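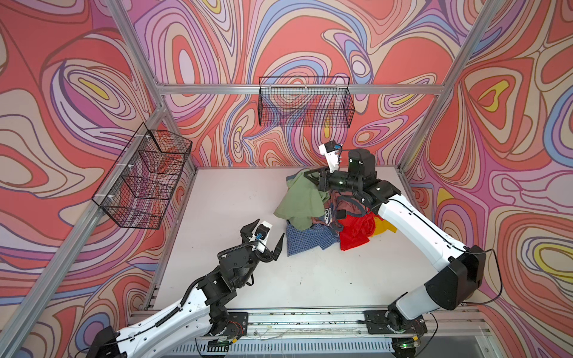
Home Stories Rooms Makers Archive Contact

The Happiest Pile of Clothes in Town
By Lorena Lagos
Mar 23, 2023

Violeta Figueroa starts every batch the same way: she tips it out. No hamper, no bins, no labeled bags waiting in a row. Shirts, sweaters and whatever else came in go down on a pale, bare surface in one big heap, and then she walks all the way around it before she touches a thing.

"I love a heap," she told me, already pulling at a sleeve. "You get a sage green lying on top of a plaid, and a bright red shiny thing next to that, and you think, oh, those two should be friends! You never see that in a drawer."

Daza, the secondhand and mending studio she opened with Myroslav Kobzar, has been going for 31 months now, and I had been meaning to visit for most of them. They sort, wash, patch and fold other people's clothes, some to be sold and some to go right back to the person who brought them in. In the last year they handled 461 bags. I asked how many of those were a pleasure to open and Violeta said all of them, and then Myroslav, from the other side of the room, said, "Not the one with the ski boots."

I should talk about the wallpaper, because I couldn't stop looking at it. It's a great swirling seventies sort of thing, coral and salmon and lavender and periwinkle, with cream in between and little hits of mustard, and every band of color has a thin dark brown line around it. The loops close in on themselves like eyes. There's one with a yellow center on the right-hand wall that I kept turning back to all afternoon (it does rather look at you).

"People ask if it gives us a headache," Violeta said. "It's the opposite for me! I've worked in white rooms. By three in the afternoon in a white room I'm done. In there I could keep folding until dinner."

Myroslav took longer to come around. He wanted gray. He had even bought the paint, a brand called Andix, and it is still in the storage closet. "I thought you wouldn't be able to see the clothes," he said. "But you look down to see the clothes. The floor is plain, so they show up fine. The walls are for when you look up."

Then there are the baskets, which I'd happily steal. They're black wire mesh, shallow, fixed straight to the walls, and you can see the pattern right through them. Violeta is strict about what they're for. Small things only: a single sock, a belt, a button that has come off and needs to find its way home. Nothing gets to live in them overnight.

"Leandro wanted big ones," she said, meaning Leandro Durán, who put the studio's fittings together. "Deep ones, with lids. I said if I have a deep basket I will fill a deep basket. I know myself."

We got onto the subject of order, and I asked what comes out of a pile first. I had assumed you'd go by color, or by size. Violeta goes by fabric. Slippery things come out before anything else and get laid to one side, then knits, then the cottons, with dark navy pieces left for last.

"Dark things hide in the middle," she said. "You think you have one and it's three. So I take away everything bright and there they are."

Checked shirts are her favorite to fold, and she got quite carried away telling me about it. The lines tell you where the middle is! You can run a finger down one stripe from the collar to the hem and you have your crease. She makes everyone who comes to her May folding class begin on a check. The class takes 23 people and it filled up last time before the posters were dry.

She has a soft spot for anything with a year on it, too. A dusty pink-brown piece with a white patch reading "1978" had caught my eye, and I asked whether numbers like that are ever a real date.

"Sometimes it's the year of something, sometimes it's just a number somebody liked," she said. "I don't mind which. I'd put it with the blues, I think. Pink-brown looks wonderful with blue."

Before I left she handed me a red sweater from a finished stack and told me to have a go. I folded it, she unfolded it, and we did it again with the sleeves in first.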